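当家の洗濯物の一次保管について(改訂)

印刷する | メールで送る

本欄では、これまで台所の乾物棚、玄関の傘立て、書類の保存年限などを順に取り上げてきた。今回は、洗濯前の衣類および布類を一時的に置いておく場所と、その容器について記す。昨年7月に掲げた「洗濯の手順」のうち、第二項(仕分け)および第三項(容器)は、本稿をもって差し替えるものとする。第一項(曜日の割り当て)と第四項(干し場)に変更はない。

前回の掲載後、親族および知人から若干の問い合わせを受けた。内容の多くは、容器を床に直接置いてよいか、という点に関するものであった。当家の洗濯機はタイル敷きの床に据えられており、子どもの乗り物も同じ一角に置かれている。床に容器を置けば、車輪の通り道とかち合うことになる。前稿ではこの点に触れておらず、説明が足りなかった。

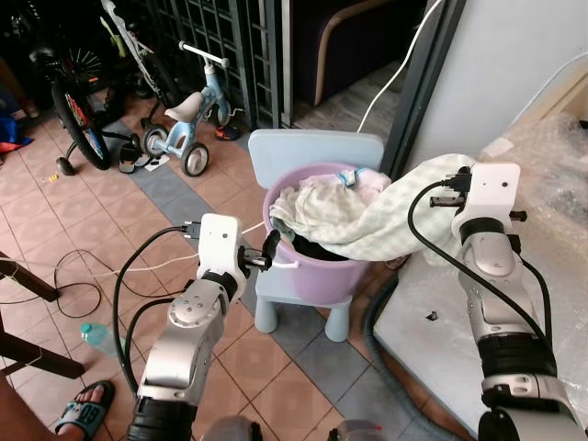 最終更新日:2022年1月8日

現在の置き場は、水色の子ども用の椅子の上である。背もたれの付いた小さなもので、座面にバケツを一つ載せると、ほかに物を置く余地はない。この余地のなさを、当家では利点として扱っている。前の置き場であった棚の中段には、洗濯物のほかに延長コードや植木用の土袋などが次々と加わり、本来の用途に使える面積が月ごとに減っていった。

椅子は下の子が食卓用の高い椅子に移った後、しばらく使用の予定が立たずにいたものである。処分の候補として一度は台帳に載せたが、家庭内の協議の結果、転用と決した。下の子からは「自分の椅子である」との申し立てがあり、これは認められている。したがって、本人が座りたいと申し出た場合には、バケツを速やかに移動しなければならない。移動先は洗濯機の前とし、食卓の上は不可とする。

次に容器について述べる。

当家で用いているのは、ラベンダー色のプラスチック製バケツで、持ち手が付いている。購入先は駅の反対側にある日用品店テイシェイラ(Teixeira)で、容量は8リットルとの表示であった。大人の寝具を入れるには小さい。この点は購入の時点で承知しており、店頭でも店員から一回り大きいものを勧められた。それでも小さいものを選んだのは、大きな容器は満杯になるまで放置される、というのが当家の過去の実績だからである。以前使用していた籐のかごは、底のほうから前の季節の靴下が出てきたことが二度あり、記録にも残っている。

バケツと呼ぶか、かごと呼ぶかについては、家族の間で統一されていない。本稿では、前稿を引用する箇所を除き「バケツ」と記す。ただし図の説明にはこの限りでない表記も残っている。

なお、通気のための穴がある容器を推奨する意見も寄せられた。もっともな指摘である。当家では濡れた布をバケツに入れることを禁じているため、さしあたり現行のままとする。濡れたタオル、水着、雨に当たった上着は、いったん浴室の棒に掛け、乾いたことを手で確かめてから移す。冬季はこれに一晩を要することがある。乾く前に入れた者は、その回の洗濯を担当する。この規定は大人にも適用され、先月は筆者が該当した。

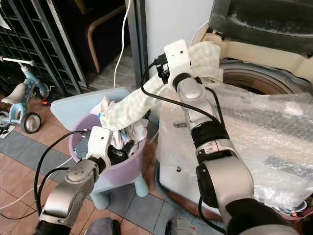

図二 洗濯機の脇の置き場。水色の台とラベンダー色のかご。

仕分けの方法については、前稿の記載を大幅に簡略化した。前稿では色、素材、汚れの程度の三つの観点から区分を設け、全体で6区分としていた。区分表は洗濯機の近くに貼り出し、子どもにも読めるよう絵を添えた。しかしながら、実際に6区分が守られた期間はごく短く、秋以降は筆者自身も表を参照しなくなっていた。区分表は先日取り外した。

改訂後の区分は次の2つのみである。

甲 そのまま洗えるもの
寝間着、下着、布巾、タオル、枕カバー、薄手の敷布など。色柄は問わない。ただし、初めて洗う濃色のものは乙に含める。

乙 手で確認してから洗うもの
ポケットのあるもの、毛織物、ボタンの取れかかっているもの、新品の濃色のもの、および学校から持ち帰った布製品の一切。

甲はバケツに直接入れてよい。乙はバケツの縁に掛けるか、上に載せておき、洗濯の担当者が確認する。バケツの中で甲と乙が混ざることはもとより避けられないので、洗濯機に移す際に一枚ずつ持ち上げて確かめることを原則とした。まとめて抱えて投入することは認めない。この一枚ずつの確認によって、これまでに硬貨、木の実、図書室の貸出票、それに歯科の予約票が回収されている。貸出票については、すでに再発行の手続きを終えた後であった。

確認の際の持ち方についても、若干の指針を示す。布の角を見つけ、そこを持って縁の外まで引き上げる。中ほどをつかむと、下の衣類が一緒に付いてくる。大きな布は特にその傾向が強く、中に小さな靴下を巻き込んだまま洗濯槽に入ることがある。敷布の類を先に取り出し、小物を後に回すのがよい。布巾や薄手のタオルは、このとき軽く振って糸くずを落とす。振る方向は壁側とし、自転車の置いてある側へは振らない。サドルに糸くずが付くとの苦情が上の子から出ている。
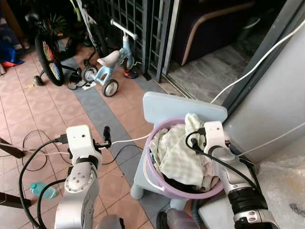
図三 薄緑と白の格子柄の布が入ったバケツ。奥に子どもの乗り物。

格子柄の布について、前稿の図を見た方から品名の照会があった。該当する布は複数あり、柄も互いによく似ているため、筆者の手元では特定ができない。家にある薄緑の格子のうち寝具に用いているものは、義母から譲り受けた生地を近所の仕立屋で縫い直してもらったものである。既製品ではないので、購入先をお知らせすることはできない。ご了承いただきたい。

乗り物の置き場についても、この機会に整理しておく。三輪車と自転車は、洗濯機のある一角から少し離して壁寄りに置くこととし、洗濯の担当者が椅子の前に立てるだけの幅を空ける。幅を数値で定めることも検討したが、子どもに巻尺を渡すと別の遊びが始まるため、見送った。現在は「大人が横を向かずに通れること」をもって基準としている。床のタイルの色の変わり目を境界線にしてはどうか、という案も上の子から出された。斜めに走っている帯なので境界としては使いにくいが、本人は気に入っており、乗り物を動かす際の目印として任意に用いている。

履物は本来、戸口の脇に揃えるべきものである。この規定は守られていない。次回の改訂で扱う。

費用について申し添える。置き場の見直しに要した支出は、バケツの代金と、洗剤の計量匙の買い替えのみであった。椅子は転用であるから計上していない。家計簿上の整理番号は339である。内訳に関心のある方はほとんどおられないと思うが、前稿の際に一名から照会があったため記載した。

洗剤は、引き続きトゥヌラ(Tunura)の粉末を使用している。液体への切り替えを勧める声が家庭内にあり、夏の間、プルスデン(Prusden)の液体洗剤を試した。洗い上がりに不満はなかったが、容器の蓋に残った液が棚に垂れ、その拭き取りが新たな家事として発生した。粉末に戻した後は、湿気で固まるという従来の問題に再び対処している。乾燥剤を入れた瓶に小分けするのが現時点での方法である。瓶には中身を明記すること。以前、無記名の瓶を台所に置き、塩と取り違えかけた事例がある。
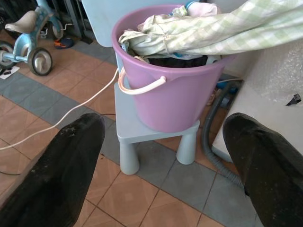 小分けの量は一週間分を目安とし、なくなった時点で補充する。補充を行った者は、瓶の蓋に貼った紙に名前の頭文字を書く。紙が埋まったら新しいものに替えるが、古い紙は捨ててよい。当初は保存していたものの、参照する機会が一度もなかった。

洗濯を始める時刻については、友人のベネディタ・ロシャ(Benedita Rocha)氏から助言を得た。氏はシブポート(Civport)の集合住宅に長く暮らしており、階下への配慮から、朝食の片付けが済むまでは洗濯機を回さないとのことである。当家もこれに倣い、朝の始業を遅らせた。その結果、バケツの中身を確認する時間が朝食後に確保され、登校直前に体操着を探し出すという事態は減少した。なくなったわけではない。

氏からはまた、排水の後に洗濯機の扉を少し開けておくこと、糸くずの受けを月初に外して洗うことについても教示を受けた。前者は即日採用した。後者は、月初が忙しい時期に当たるため、当家では月の半ばに行っている。受けを外す際は、下に古い布巾を一枚敷く。敷かずに行った場合の水の量は、初めての方の想像を上回ると思われる。

子どもの関与についても定めがある。上の子は甲の投入および乙の申告、下の子は甲の投入のみを担う。投入に当たっては、裏返しの靴下を表に返すことになっているが、下の子については当面これを免除する。丸めたままの靴下も受け入れる。遠くから投げ入れることは禁止とした。ただし洗濯物が椅子の背もたれに掛かった場合は、入ったものとみなすか否かで争いが生じたことがあり、現在は「入っていない」とする解釈で統一している。

バケツそのものの手入れは、空になった折に内側を湿らせた布で拭き、持ち手の付け根に入り込んだ糸くずを古い歯ブラシで掻き出す。洗剤は使わない。椅子も同時に拭く。椅子の脚の裏には砂が付きやすく、そのまま動かすとタイルの上で音がするので、持ち上げて移すこと。

本稿の内容は、次の見直しまで有効とする。来客時の扱いについては、前稿の附則のとおりである。すなわち、泊まりの客の洗濯物は別に預かり、バケツには入れない。客用の布袋は廊下の戸棚の上段にある。袋の紐が片方抜けており、通し直しは未了である。

印刷する | メールで送る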